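Pantry organizers: worth it or just more plastic?

Forum > Home & Kitchen > Storage

lindenpatch
3 Nov 2018
OK, I need opinions before I spend any more money. We moved into a place with a pantry closet that's 63 inches tall inside and really deep, so everything goes to the back and dies there. I found three jars of the same mustard last week, all open. My sister says get clear bins for everything, my husband says just own less mustard.

The thing I keep going back and forth on is drinks. We go through a lot of cans and they're either in the cardboard box or rolling around the bottom shelf. Do the clear can racks really help or do they end up in the donation pile?
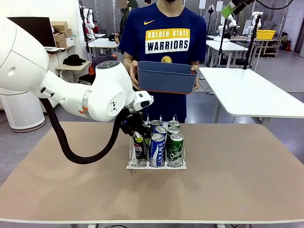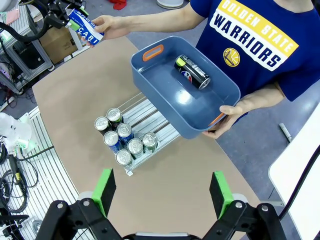
My other problem is snacks, and bags of rice that won't stand up, and a shelf that's sagging in the middle. I'd like to fix the whole closet at once and be done. Budget is 105 dollars, which I know isn't much.

mo_in_the_kitchen
Fix the shelf first! I mean it. I did all my bins and labels, felt very proud of myself, and then had to pull every single thing out again two weeks later to put a brace under the middle. A brace costs next to nothing and you'll be glad.

On the cans, I like a rack in the fridge and hate one in the pantry. In the fridge you grab one and close the door. In the pantry it holds one box worth and then where does the second box go? On the floor, same as before.

Tressle
Going to disagree with mo on the rack. Mine has been in the pantry since September and it's the only part of that closet my kids haven't wrecked. They can see what's left so they quit asking me. The trick is don't buy more than the rack holds.

mo_in_the_kitchen
"Don't buy more than the rack holds" is easy to say when you don't live 40 minutes from the store lol

Tressle
Ha, fair.

Lucinda Oyelaran
I redid mine last year on a pretty small budget, so here's where my money went. Long narrow bins for the deep shelves, the Drellell ones with a handle on the front. You pull the whole thing out like a drawer and the mustard can't hide. Rice and flour went into Lustent canisters, and I only bought the big size, because with the small ones you always have half a cup left over in a bag and then you've got a canister AND a bag.

I skipped labels. I had a label maker, I used it for one afternoon, and then the pasta moved and the label still said beans for months.

For the depth, measure before you order anything. I bought bins that stuck out just enough that the door wouldn't shut.

lindenpatch
The pull-out bins sound like exactly what I need, thank you! Did you put them on every shelf or only the low ones?

Lucinda Oyelaran
Just the two at waist height and below. Up high I keep light stuff like paper towels and the chips, nothing I could drop on my head.

gravelroad88
Unpopular opinion but you don't need to buy anything. Shoe boxes. Cut the lids off, write on the front with a marker. My grandmother ran a kitchen for seven people out of shoe boxes and coffee tins and it worked better than any of this stuff. Every clear bin I ever owned got cloudy and cracked at the corners.

Tressle
Shoe boxes get bugs though? We had pantry moths one year and the cardboard was the first thing to go. Never again.

gravelroad88
Never had a moth. Bay leaf in every box.

mo_in_the_kitchen
The bay leaf thing did nothing for me, just saying. Airtight or freezer, those were the only two that worked in my house.

lindenpatch
Update: measured everything, and the shelves are deeper than I thought, so I'm getting four of the long bins and a brace. Holding off on the can rack until I see how much room is left. Has anyone tried the Zultau turntables for oils and sauces? The reviews are all over the place.

Lucinda Oyelaran
I have one. Fine for short bottles, but the tall ones tip if you spin it fast. Look for one with a higher lip.

gravelroad88
A cake pan does the same job, you just slide it out.

lindenpatch
I do have a cake pan. Trying that tonight, and the mustard is going in it.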